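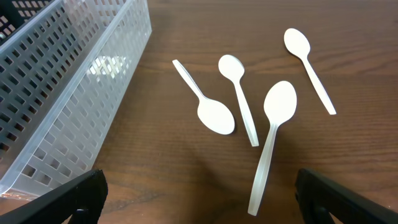 Nesance opens gripper comparison to outside teams

18 May 2019
By the Nesance press office

SKURNCOMBE – Nesance is comparing two sets of fingers for its Plomorik gripper at its Skurncombe workshop. Each set will make 500 attempts at picking plastic spoons off a wooden table, using a wrist camera supplied by Doležal. Lighting stays uneven so that glare is part of the test.

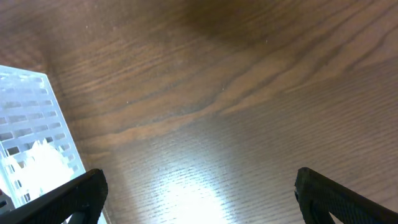
Taking part

Teams may send their own fingers until October. There are 20 places. Results will be published for every set tested.

Last updated: 18 May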